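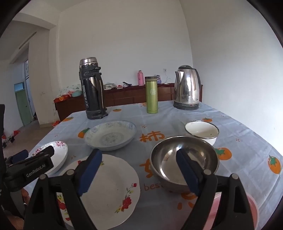
Jaws open over the dishes, right pad in the steel bowl. Hand-held gripper, dining table.

July, 4:20 pm
Bheki Fourie
Filed under: Bench Notes / Grippers

Dishes today. I still don't believe the claim Hollis keeps making, that whatever a person can do with the hand-held one, the Brevent arm will learn to do after enough repeats. Fine. Let's write down what the hand-held one is like to use first.

The navy pads are the part I trust most. Two to a finger, flat rectangles, black finger behind. On a flat plate they have nothing to get hold of until you reach the rim, and then you are pinching a thin edge with a face made for something thicker. The plate with the wavy rim is going to be worse than the plain kind, I think. Depends where on the wave you land. I'd like to see that tested before anyone writes "handles tableware" on the Paststead wiki again.

Bowls are a different problem. One pad inside, one outside, squeeze the wall. Easy enough to say. With the steel one the inside curves away from the pad, so a flat pad only meets it along a line. Also it's shiny, and the Zudby tracker has never liked shiny. Hollis says the new filter takes care of that. Hollis said so about the old filter.

Pivot screws: four per finger, small round heads. I want them checked for play before every session from now on, with the 2.5 driver, and put in the log. Last month's sideways slop got blamed on the software for most of an evening and it was one screw.

Budget so far: 417 on the gripper side, 1649 on the arm. I leave that here without comment.

Episode target is 1000. We have 29 I would keep. The wiki says more, but it includes the ones where the tracker dropped out partway, and I don't see how a run with a hole in it teaches anybody anything. Took those out of my own count – Hollis can argue with me in person.

Things I want before the next round:
- pads measured with calipers, all of them, same spot each time
- one shallow dish and one deep bowl, same ones every session
- leave the thermos and the kettle at the back alone, no tall stuff until dishes work
- try the patterned tablecloth against a plain one. All those persimmons could be helping the tracker, and then we've built something that works on one tablecloth

That last one bothers me more than the rest. Asked in the group chat, got a thumbs up, which isn't an answer.

Arm side: wrist adapter print is still warped at one corner. Reprinting with a brim tonight.

Recent entries
Wrist adapter, third print
Zudby tracker vs. shiny things
Why the Brevent arm hums at rest
Pad glue: what peeled and what didn't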